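The Export Desk: walnuts, paperwork and the price of a good shell

September is when everyone in the walnut trade becomes a weather expert. Growers look at the sky, buyers look at the growers, and the freight people look at the calendar and raise their rates. This year all three groups arrived at the same conclusion, which is that somebody else should pay for it.

The opening price for in-shell walnuts out of the Jema valley came in at $2,990 a ton, delivered to the port. Sellers called it fair. Buyers called it several other things, most of them on the phone to Vasylyna Boiko, who runs sales for the growers' cooperative and has learned to hold the receiver a little way from her ear.

"They say the same thing every fall," she told us. "Too high, too early, too small. Then they ask if we can ship by the end of the month."

Size is the real argument. A dry July left a lot of nuts on the wrong side of the sorting screen, and the large grades that go to holiday gift bags are short. The smaller ones are perfectly good to eat and will mostly be cracked and sold as halves and pieces. You will meet them in a brownie around December and never know they were a disappointment to anyone.

Cracking is where the money has moved. Two plants in the valley now run a second shift, and kernel contracts made up 70 percent of what the cooperative signed in the first round. Five years ago it was mostly shell going out the gate, and the cracking was done overseas by people who then sold the kernels back to us at a markup. It took a surprisingly long time for this to strike anybody as odd.
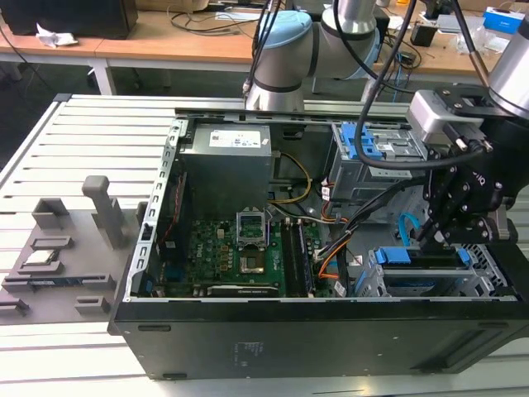
Papers, please

Every load that leaves the country now needs its moisture certificate filed online before the truck reaches the port. The old way was a stamped form in triplicate, one copy of which was always under the driver's lunch. The new way is a website that logs you out at the moment you find the right button.

Demyd Mykhailiuk, who handles shipping for the Han packing house, had five containers waiting in the yard on the first morning. Four certificates went through. The fifth came back with a note that walnuts were "not a recognized nut." He resubmitted the same form after lunch with nothing changed and it was approved, so either the rules were updated or somebody else had also been to lunch.

Exporters should note that the certificate number has to match the number on the packing list exactly, spaces included. If your bookkeeper likes to add a dash for readability, have a kind word with your bookkeeper. Corrections take 2 working days, and the port charges storage for both of them.

Who's buying

Europe is still the big customer, but it is a slower one this year. Bakers bought heavily last winter and are working through what they have. Salvador Cunha, a broker who has been placing walnuts with Portuguese and Spanish confectioners for most of his adult life, expects them back in the market before the holidays – late, in a hurry, and very surprised that the good lots are gone.

The Gulf has picked up some of the slack, mainly in light halves. Buyers there will pay for color and they check for it. One sample box went back because the kernels were "amber in feeling." Vasylyna has kept the email and would like to have it framed.

Then there is Zekley, the snack company, which wants maple-coated pieces in small bags and wants them all year round. The volumes are modest so far, but they pay on time, and in this business that gets you a better seat at dinner.

What growers should do now

If you haven't dried down yet, don't rush it. Wet nuts were the top reason for rejected loads last season, and fuel costs less than bringing a container home. If you're holding large grades, the co-op would like to hear from you, and so would everyone else, so compare before you say yes. The Itis warehouse is taking in-shell deliveries until six in the evening through the end of harvest. Bring your own pallets. They mean it this time.
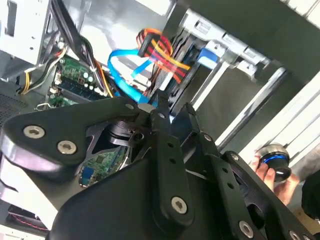

A gripper reaches into an open desktop computer case.

Growers with questions about the online filing can call Melaniia Kovalchuk at the co-op office in the mornings. In the afternoons she is on hold with the website's help line and can't pick up.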